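Demo Recording FAQ – Jelmont teleop and hand-guided sessions

Last updated 8 September 2025. Read this before you email. Most of what lands in the inbox is already answered here.

What counts as a demo?

One full go at the task, start to finish. Arm leaves home pose, does the thing, goes back to home pose. You press the pedal at the start and at the end. Anything outside the two presses gets thrown away, so don't worry about fiddling beforehand.

Hand-guiding or remote – which one do I use?

Depends on the task sheet. Top line says HG or RC. HG means you hold the wrist and move the arm yourself. RC means leader arm or the handheld controller. If the line is blank, use RC. Don't mix the two in one batch, it messes up the force data and somebody has to sort it by hand.

Can I hand-guide in the simulator?

No. Nothing to hold. Sim is RC only.

How many demos per task?

51 for a new task. Sounds odd, we know. The first one is a check run and gets pulled, the rest are split for training and testing. Repeat tasks vary, look on the sheet.

How long should one take?

Under 30 seconds for a plain pick and place. Longer for anything with a lid, a drawer or a cable. If you're way over, you're probably correcting too much. Stop, bin it, go again.

I dropped the object. Keep or bin?

Keep it if you picked it up again and finished. Mark it R for recovery. We want some of those – a policy that has only ever seen clean grasps has no idea what to do after a slip. Bin it if it rolled off where the arm can't reach.

Please don't drop things on purpose unless the sheet asks for it.

How fast should I move?

Slower than feels natural, but steady. Jerky is worse than slow. No long pauses mid-air while you think, the model learns the pause too. Need to think? Think before the first pedal press.

The arm feels heavy when I guide it.

Gravity comp is off, or the payload is set wrong. Check the tool weight first. With the standard gripper it's 780 grams on the Indmont arms. If someone swapped the fingers and didn't update it, the arm will sag or drift up. Fix the number, zero the sensor, try again.

Where do I put my hands?

Wrist collar only. Not the fingers, not the forearm. And keep your hands and sleeves clear of the wrist cameras if you can. A bit of thumb is fine.

Controller lag – what's normal?

You shouldn't notice it. If you notice it, it's too much. Close the other viewer windows, plug into the wired network, restart the bridge. Still bad, write it in the log and move to another station. Don't record laggy demos and hope for the best.

Left-handed?

Swap in the settings menu, under Operator. Do it before you calibrate or you'll be calibrating twice.

Why does my gripper close when I didn't ask it to?

Trigger calibration. Happens mostly after the battery's been changed. Squeeze all the way, let go all the way, three times, then save.

Do sim demos count the same as real ones?

Yes for your hours. No for the dataset – they're stored seperately and mixed later. As of May we have roughly 3300 sim demos and would like more on the awkward objects. Anything tapered or top-heavy is good. Boxes we have plenty of.

Any tips for tapered objects?

Line up before you close. Come in with the fingers either side of the narrow part, check from a second view, then squeeze gently. Close too high on a taper and it wants to squirt out. Close too low and it tips when you lift.

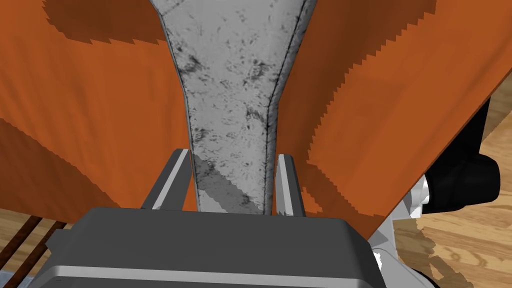 Once it's held, wait a beat, then lift straight for the first few centimetres before you swing anywhere. Big sideways moves right off the table are what lose it. If it starts to turn in the grip, set it down and regrip, and mark the demo R.

Only the wrist view loads in sim. Is that a bug?

Usually the side view is just minimised. Press V to cycle. If V does nothing, quit and relaunch from the Castellanos launcher, not the desktop shortcut. The shortcut points at the old build and we keep forgeting to remove it.

Can I do a session from home?

Sim yes, if your connection passes the test page. Real arms no. There has to be a person standing next to the stop button for those.

When do I hit the stop button?

Whenever you want. You won't get in trouble. Arm heading for the table, a weird noise, somebody walking in – hit it. Reset takes a minute.

My batch got rejected. Why?

Common ones:
Wrong task ID
Pedal pressed late, so the start is missing
Object in the same spot every time – move it around!
HG and RC in the same folder
Camera bumped halfway through

The reviewer's note is in the Skinico tab next to your batch. Fix what you can and resubmit. Rejected demos are still paid the first time.

Do I label anything?

Just success, fail or R. Leave the comments box alone unless something odd happened. One line is plenty.

Who sees my recordings?

The team training the policies and the reviewers. Room audio is off on all stations.

Still stuck?

Use the help form on the station page. Put in your station number, the task ID and what you already tried. Replies on weekdays, a bit slower when we're moving arms between rooms.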